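Home Forums Gallery Members Search
Last updated: December

Sourdough rye: how long do you really let it go?

pinhole_pete
Okay, I have finally made a rye I want to eat every single day, and I need to talk to people who will understand. I've been baking from the Farooqui booklet (the spiral-bound one, green cover) and the seeded loaf on the second to last page is wonderful. Dark, sour, a little sticky in the middle, and it slices so thin you can practically read through it!

My numbers for the curious: 892 grams of dough goes into my narrow tin, and 1324 into the wide one. I let the sponge sit 13 hours on the counter and then proof in the tin until I see little pinholes on top. The booklet says to stop there and bake. I did, and it was great, but now I'm wondering if I could push it further. Has anybody gone longer on the sponge?

wuvdale_crumb
Welcome to the rye side! I used to do 13 too, and I've gone down to 11. I know that's the opposite of what you asked. My kitchen here in Wuvdale gets warm once the oven has been on, and past 11 the sponge starts to smell like nail polish and the loaf comes out with a gap under the crust. What flour are you using?

pinhole_pete
Pinovholm dark, the coarse one. I tried the Pinovholm medium once and it was fine but kind of polite, if that makes sense. I love the coarse stuff. It drinks water like crazy.

oldstarter
I'm going to disagree with crumb here. The gap under the crust is a proofing problem in the tin. You can leave a sponge for ages if it's cool enough and there's enough fresh flour in the final mix. I keep mine in the basement overnight and most of the next morning and I have never had a gap. Nail polish smell means it's hungry, so feed it more.

wuvdale_crumb
Respectfully, I changed only the sponge time and the gap went away. Same tin, same flour, same proof. I baked it both ways three times before I believed it.

oldstarter
Did you take the temperature of the dough when you mixed it? A sponge that sat longer may have come in warmer, and then the tin proof runs faster and you've overshot before you notice. I'd bet a loaf on it.

wuvdale_crumb
No, I didn't, and now it's going to bug me. Fine. I'll dig out the thermometer and do it again next weekend.

razia_rind
Razia Rind here, longtime reader, and I love this thread! I think you're both partly right. Rye doesn't have the stretchy gluten that wheat does, so the thing holding your loaf up is mostly starch and those gummy pentosans, and a good strong sour protects them. Too little acid and the crumb goes to paste. Too much time and everything gets tired. The window is wide in a cool room and pretty narrow in a warm one.

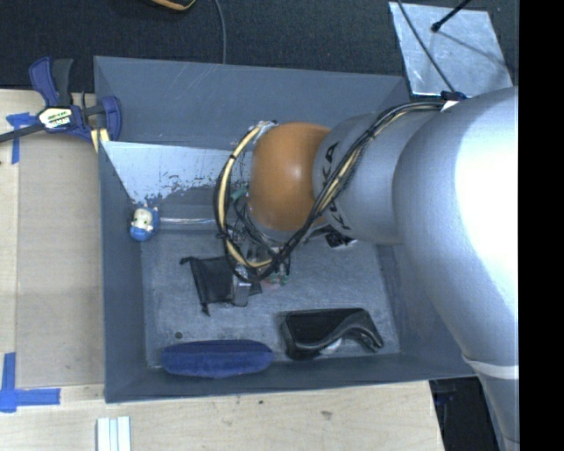
What I'd try, Pete, is leaving your sponge exactly where it is and changing the water. Coarse rye keeps soaking for hours, so scald a scoop of it with boiling water the night before, cover it, and stir it in with everything else in the morning. You get a sweeter, moister loaf and it keeps nearly a week. I did this with caraway and a spoonful of dark malt and my whole street got a slice.

pinhole_pete
A scald! I've read about those and always chickened out. Do I take the boiling water out of the total or is it extra?

razia_rind
Out of the total. Otherwise you'll have soup.

seedy_character
Jumping in to ask about tins. Is the Trimano long tin worth it? Mine is a hand-me-down with a rusty seam and the loaf sticks every time, whatever I grease it with.

oldstarter
I have the Trimano. Nice and heavy, sharp corners, releases well if you use butter and a dusting of rye flour. The lid is a bit loose on mine. I'd buy it again.

wuvdale_crumb
Parchment sling. Any tin. Save your money for flour.

seedy_character
Ha, okay, sling first, then tin.

pinhole_pete
Update! Scalded loaf came out of the oven at 6 this morning and I'm making myself wait until tomorrow to cut it. The smell is unbelievable, like malt and toasted nuts. Top has a couple of small cracks, which I like. Razia, how long do you rest yours?

razia_rind
A full day, wrapped in a cotton towel. Two if I can hide it from my family. Tell us how the crumb looks!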